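Irkum Match Reports, data card

Compiled by Apolline Maillard

What it is

Over 3,000 written reports of amateur rugby matches, gathered from club newsletters in the Cerneck and Sorkilstead leagues. Each row holds the report, the two club names, the final score and, where given, the kick-off time.

How far to trust it

Not very far. Most reports were written by the home side, and it shows. Beaten teams are "unlucky" far too often for the word to mean much. I checked 35 reports against referees' cards and 2 had the wrong score. The Dimitriou ratings column came with the source files. I have never seen a decent account of how it is worked out, so I would leave it alone.

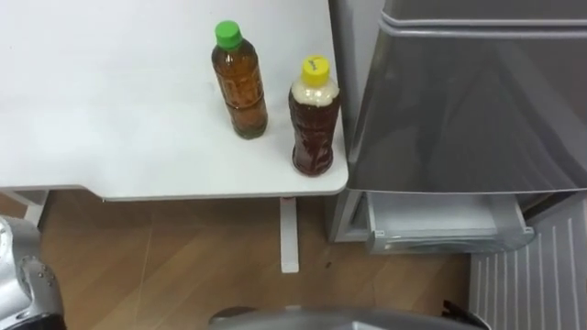 Two drink bottles on a white table.

What people want to do with it

Mostly predict results. I doubt it can be done from this. Fixtures stop in August in one league and carry on in the other, and abandoned matches are sometimes scored as draws. Claims about "team spirit" drawn from word counts should be treated with great suspicion.

Known gaps

Women's matches are badly under-reported. Player names have been removed, though nicknames may have slipped through. Please report any you find.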